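Home | News | Programs | Get Involved | Contact

July
By Ji-hoon Yeom
3 min read

Call for participants: what do you put on it? A home condiment and sauce diary study

The Pirkden Food Habits Project is looking for adults who cook or eat at home to keep a short diary of the sauces and condiments they use over 20 days. You do not need to be a good cook. You do not need to like condiments very much either, and we would be glad to hear from people who hardly use any.

Most food surveys ask about main items: meat, bread, vegetables, milk. Sauces and dressings usually end up in a single line near the end of the form, and people fill it in from memory. We ran a mail survey last year and got 1,286 usable replies. A large share of them left the sauce line blank or wrote "the usual." When we called a small number of those households back, most could not say how much they had used in the past week, and several remembered things while we were on the phone. We want to try a diary instead, filled in on the same day as the meal.

What taking part involves

You will get a paper diary in the mail, or a link to the online version if you prefer that. Each page covers one day. For every meal or snack eaten at home, you write down what you ate, which sauces or condiments went on it or beside it, and an estimate of how much. A set of measuring spoons and a card with portion drawings come with the diary. You can keep the spoons.

Most days should take you less than ten minutes. Days when you eat out for every meal still get a page, but all you have to do is check the box at the top.

Squeeze bottles are the hardest to judge, and the instructions give them two full pages. Please squeeze onto the plate the way you always do. Do not measure into a spoon first and then tip it onto the food, as this changes how much people take. Compare what is on the plate with the portion drawings and write down the closest letter.

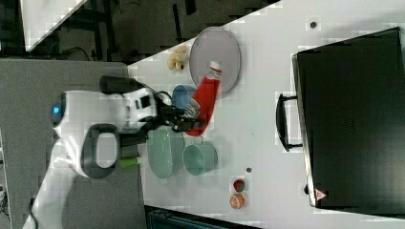
A red squeeze bottle and a gray oval plate on a white tabletop.

Jars, packets and homemade sauces are simpler. For jars, use the spoons. For packets, write the number opened and whether you finished them. For anything homemade, give the recipe once on the blank sheets at the back and then refer to it by name.

At the start and again at the end of the diary we will ask you to go through your refrigerator and cupboards and list every open bottle, jar and tub. Write the product type and how full it looks, to the nearest quarter. We do not need brand names unless you want to give them. Expired items should be listed too.

After the diary is returned, one of us will call you for a short follow-up. The call takes up to 47 minutes. It covers how you shop, who in the home decides what gets bought, and anything in the diary we could not read.

Who can apply

You can take part if you:
are 18 or older
eat at least one meal a day at home on most days
live in Pirkden or one of the towns served by the Heo bus line
can read and write in English or Korean

Only one person per household can keep a diary. If you live with other people, write down only what you eat yourself. The cupboard list covers the whole kitchen, so please check with the others that they are comfortable with that before you apply.

Please do not apply if you are on a diet set by a doctor that limits salt or sugar, or if you expect to be away from home for more than three nights in a row during the diary period. People who work for a company that makes or sells sauces are also not eligible.

We have enough applicants who live alone and are under 30. We are short of households with children, people who work nights, and people over 70.

Payment

Participants who return a complete diary receive a grocery gift card, mailed after the follow-up call. If you stop partway through, send back what you have and we will pay for the days you filled in. Return postage is covered.

Your information

Diaries are stored under a number, and your name and address are kept in a separate file. That file is destroyed when the study report is finished. The online diary runs on Tinix, a form system we have used for our earlier studies, and only project staff can open the entries. You may leave at any time without giving a reason, and you may ask us to remove your diary up until the day we begin the analysis. Results will be published as totals and averages, and a printed summary will be sent to everyone who took part.

How to apply

Pick up a form at the front desk of the Brosum Building, ground floor, or ask for one by phone or mail. The desk is open until 4:30 p.m. The form asks for your age, the number of people in your home, your usual meal times and the best time to call. It has one open question, about the last sauce or condiment you finished and how long it took. A line or two is enough.

Applications are read in the order they come in. We will contact everyone, including those we cannot place. Diaries for the first group go out at the end of July, and a second group will start once those have been returned.

Questions about the study can be left at the front desk for Ji-hoon Yeom, study coordinator. Please include a phone number. Calls are returned in the afternoon, between 1 p.m. and 4 p.m.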